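Grunivgate push cell: setup and upkeep notes

Read this before you touch the cell. It covers the block-pushing station at the Etonlow bench, how it gets set up and what goes wrong with it. It is not a benchmark and I'd be wary of anyone who treats it as one.

Status

The cell has logged 3,395 episodes since February. The Wumis summary page says 93 per cent of them are usable. I haven't been able to reproduce that figure and the script behind it isn't in the repo, so treat it as a claim.

Setup

Bolt the board down first, then home the arm. Doing it the other way round means homing twice. Check the bolts by hand at the near edge. Finger tight is not tight.

Run the Aguirre calibration script with the board bare. It prints "OK" far too readily — I have seen it pass with the board visibly skewed. Jog the rod to each corner yourself and look at the gap.

Then set out the 8 blocks and load the task file. Colour names in the task file must be lower case.

Upkeep

Wipe the board with a dry cloth. The old notes recommend wax, which changes the friction and makes earlier episodes hard to compare. Rod tips wear on one side, so turn the tip a little whenever you re-home. If a block starts to stick, check its underside for burrs before blaming the controller.
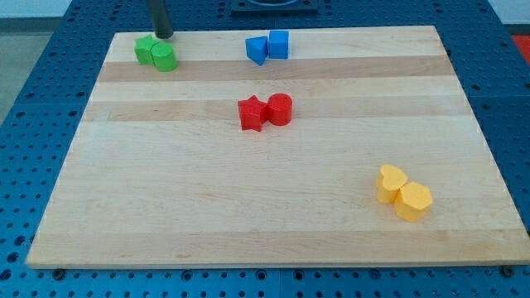

Does the cell need recalibrating after a tip change?
Every time, even when the new tip is meant to be the same length. Ours have differed by up to 2 mm.

Known problems

The "pairs together" check in the task file only compares block centres. It will call a pair grouped when there is still a gap between them, and it sometimes misses stars that are touching something. Labels from that check should be reviewed by eye.

Emergency stop clears the queue without saving it. Still open.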